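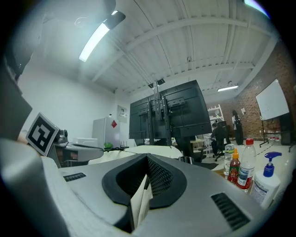 하얀 골판 천장 아래의 작업실. 벽 쪽에 흰 소형 냉장고, 그 앞으로 모니터 뒷면이 보인다.

냉장고부터 들이는 작업실

작업실을 구했다고 하면 다들 책상은 뭘로 했느냐고 물어요. 그런데 저는 책상보다 냉장고를 먼저 샀습니다. 그것도 허리를 한참 숙여야 안쪽이 보이는 작은 걸로요! 커피에 넣을 우유 한 통 때문에 편의점까지 걸어갔다 오면 오전이 다 가버리거든요. 제가 얻은 곳은 쿠르넘(Kurnham) 외곽의 창고형 건물이라 제일 가까운 가게가 길 건너 주유소인데, 거기 우유는 꼭 제가 가는 날만 떨어져 있더라고요.

이 글은 그 작업실을 1년 반 가까이 쓰면서 산 것, 버린 것, 샀다가 버린 것에 대한 이야기입니다. 인테리어 잡지에 실릴 만큼 예쁜 방은 못 돼요. 편집부에서 "그래도 괜찮다, 사는 얘기면 된다" 하기에 그 말만 믿고 씁니다.

천장과 화해하기

처음 방을 보러 갔을 때 제 눈에 들어온 건 천장이었어요. 골이 진 하얀 천장에 하얀 보가 길게 지나가는데, 첫인상은 솔직히 좀 삭막했습니다. 임대를 맡은 코키어(Korkier) 쪽 직원이 "천장은 손대시면 안 됩니다" 하고 못을 박기에 속으로 한숨을 쉬었죠. 저는 나무 패널을 대거나 하다못해 천이라도 늘어뜨릴 생각이었거든요.

그런데 몇 달 지내고 보니 저 골이 은근히 마음에 들어요. 평평한 천장은 오래 보고 있으면 심심한데 골이 진 건 시선이 따라갈 줄이 있잖아요. 의자를 뒤로 젖히고 줄을 하나씩 눈으로 더듬다 보면 막혔던 문장이 풀리기도 하고, 그냥 잠이 들기도 하고(후자가 훨씬 많습니다).

문제는 조명이었어요. 형광등이라는 게 켜는 순간 방 전체를 학교 교실로 만들어버리잖아요. 이사 첫 주에는 저녁마다 형광등을 끄고 스탠드 하나로 버텼는데, 그러다 바닥에 둔 멀티탭을 걷어차서 저장하지 않은 원고를 날렸습니다. 그 뒤로는 얌전히 켜고 살아요. 대신 벽도 희고 천장도 희니까 빛이 골고루 퍼져서, 천 색깔을 고르거나 종이를 자를 때는 이만한 불이 없어요. 요즘은 오히려 집에 있는 노란 전구 밑에서 바느질을 못 하겠더라고요.

비슷한 방을 얻으신 분께 드리고 싶은 말은 이것 하나예요. 첫 달에는 조명을 사지 마세요. 아침, 점심, 저녁, 비 오는 날을 다 겪어보고 나서 어느 구석이 어두운지 알게 된 다음에 사도 늦지 않습니다. 저는 첫 달에 산 스탠드 중에 아직 쓰는 게 하나도 없어요.

작은 냉장고의 큰 살림

냉장고는 볼저(Bolger)라는 중고 가게에서 데려왔어요. 플루런컴(Fluroncombe) 가는 길목에 있는, 간판보다 간판 앞에 쌓인 세탁기가 먼저 보이는 집입니다. 흰색이고, 문에 군더더기가 없고, 무엇보다 제가 혼자 들 수 있었어요. 마지막 조건이 제일 중요했습니다. 주차장에서 방까지 계단이 18개나 되거든요. 열두 번째 칸쯤에서 제 선택을 살짝 후회하긴 했지만요.

오른쪽 위 모서리 가까이에는 빨간 마름모 스티커가 붙어 있어요. 떼어낼까 하다가 그대로 뒀습니다. 온통 하얀 벽 앞에 하얀 냉장고니까 저 빨간 점 하나가 없으면 좀 허전해요. 방에 놀러 온 친구들도 꼭 거기를 먼저 쳐다보고요. 비싼 그림을 걸어도 이만큼 눈길을 끌까 싶습니다.

안에 뭘 넣느냐가 또 한참 실험이었어요. 처음에는 집 냉장고처럼 썼더니 사흘 만에 꽉 차더라고요. 반찬통 두 개, 소스병 몇 개, 먹다 남은 케이크. 작은 냉장고는 조금만 욕심을 부려도 문이 안 닫히고, 문이 덜 닫힌 걸 모르고 퇴근하면 다음 날 아주 슬픈 우유를 만나게 됩니다. 그래서 지금은 우유, 물, 과일, 그날 먹을 도시락만 넣어요. 금요일 저녁에는 싹 비우고요. 냉동식품은 아예 포기했습니다. 아이스크림이 먹고 싶으면 주유소까지 걸어가는데, 산책이라고 생각하니 그것도 괜찮네요.

자리를 정할 때는 전기 쪽을 먼저 보세요. 제 방은 냉장고 오른쪽 위로 벽에 작은 분전함이 달려 있어요. 처음에는 그 앞에 키 큰 선반을 세울 생각이었는데, 차단기가 한번 내려간 밤에 휴대전화 불빛으로 벽을 더듬어본 뒤로 마음을 접었습니다. 분전함 앞은 비워두는 게 맞아요. 낮은 냉장고라면 옆에 있어도 손이 바로 닿으니 저한테는 딱 맞는 짝이 됐고요.

모니터는 뒤통수도 봐야 한다

두 번째로 큰돈을 쓴 게 검은 대형 모니터입니다. 살 때는 다들 앞만 보잖아요. 저도 그랬어요. 화면이 얼마나 넓은지, 색이 괜찮은지만 잔뜩 비교하고는 받아서 세워놓고 나서야 알았습니다. 방 한가운데 모니터를 두면 문을 열고 들어오는 사람은 전부 뒤통수부터 본다는 걸요!

벽에 붙이면 간단히 해결될 일이긴 해요. 그런데 벽을 보고 일하면 저는 등이 간질간질해서 집중을 못 합니다. 그래서 한가운데에 두기로 하고 뒷면에 검은 세로 브래킷을 볼트로 달았어요. 모니터도 검고 브래킷도 검으니 뒤에서 봐도 한 덩어리처럼 보여서 생각보다 훨씬 의젓해요. 은색 브래킷을 권하던 가게 분께는 죄송하지만 검은색으로 우기길 잘했습니다.

케이블은 아직 숙제예요. 벨크로 끈으로 묶었다가, 종이 심에 넣었다가, 지금은 다시 벨크로입니다. 예쁜 케이블 상자도 하나 샀는데 플러그 두 개를 넣으니 뚜껑이 안 닫혀서 지금은 연필깎이랑 줄자를 담아둬요.

천 한 장의 쓸모

제 작업실에서 제일 싼 물건이자 제일 많이 쓰는 물건은 하얀 천입니다. 시장에서 자투리로 떼어온 거라 크기도 어중간하고 단 처리도 제 손으로 대충 했어요. 작업대에 툭 걸쳐두면 먼지도 막아주고, 딱딱한 물건을 잠깐 내려놓을 때 긁히는 소리도 덜 나고, 급할 땐 손도 닦습니다. 다려서 각을 잡아 깔아본 적도 있는데 십 분을 못 가더라고요. 구겨진 채로 두는 편이 제 성격에도 맞고요.

한 가지 요령이라면 같은 천을 두 장 갖춰두는 거예요. 하나는 집으로 가져가 빨고 하나는 깔아두고. 흰색이 때 타기 쉽다고들 말리는데, 때가 타는 게 보이니까 제때 빨게 됩니다. 예전에 쓰던 진회색 천은 한 계절 내내 멀쩡해 보이더니 물에 담그자 대야가 먹물이 됐어요. 그 대야 색을 보고 나서는 다시는 못 쓰겠더라고요.

버린 것들의 짧은 목록

산 얘기만 하면 얄미우니까 실패담도 적을게요. 러그는 두 달 만에 내보냈습니다. 의자 바퀴에 자꾸 말려서요. 화분은 셋을 들였다가 하나만 살아남았고, 그 하나도 지금은 우리 집 부엌에서 요양 중이에요. 이동식 옷걸이는 옷 말고 온갖 가방이 걸리기 시작해서 옆방 도예 작업실에 넘겼는데 거기서는 앞치마가 얌전히 걸려 있더군요. 물건이 잘못이 아니었나 봐요.

제일 아까운 건 접이식 소파입니다. 낮잠용으로 야심 차게 골랐는데 펼치면 문이 안 열려요. 줄자가 바로 옆에 있었는데도 왜 안 쟀을까요? 산 가격의 절반도 못 받고 볼저에 되팔았고, 가게 주인은 제가 냉장고 사 간 사람인 걸 알아보고는 깎은 값에서 또 깎더라고요. 단골 대우가 좀 이상한 집이에요.

요즘 보고 있는 건 냉장고 위에 올릴 얇은 선반입니다. 컵 몇 개랑 커피 도구를 올려두면 딱 좋겠는데, 빨간 스티커를 가리지 않으면서 분전함 뚜껑에도 안 걸리는 높이가 영 안 나와요. 이번엔 치수부터 쟀습니다. 종이에 적어서 지갑에 넣고 다니니까, 다음 주에 플루런컴 쪽으로 나갈 일이 있으면 볼저에 들러볼 생각이에요.

글: 본지 객원 필자, 2021년 4월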